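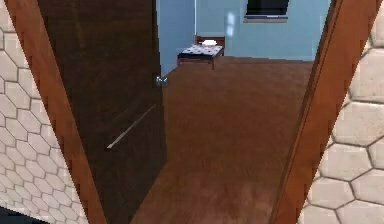

Is a robotic milker worth it for a small herd?

Posted by hillpaddock

We milk a small herd on a hill block and the Skosix rep has been out twice this February trying to sell us a robotic milker. He reckons it'll pay for itself in 2 years. I've heard that sort of thing before. The cows would have to walk in by themselves, and ours won't cross a puddle without a meeting. Power up here drops out in most storms too. Has anyone put one in on a smaller farm, and did the numbers come anywhere near what you were told?

Rosenthal_Dairy

Ask him what's in the 2 years. When we were quoted, the sums left out the service contract, the concrete and the new gates, and they counted our own labour as saved when all we'd done was swap milking for fetching stragglers and answering alarms at 3 am. Our extras came to around 3,000 before a single cow had been through, and that was with me doing the gates myself. I'm not saying don't buy one. Get the service price in writing, and ask how far away the nearest technician lives. Ours was 200 kilometres off, a fact I learned after signing. You'll want a generator as well, with your power.

vavholm flats

depends on the cows

perkov_road

We looked at the same brand and kept the old herringbone. New rubberware and a decent backing gate made more difference than I expected, for a lot less money. Be wary of any farm visit the rep organises. Find one on your own and turn up at evening milking.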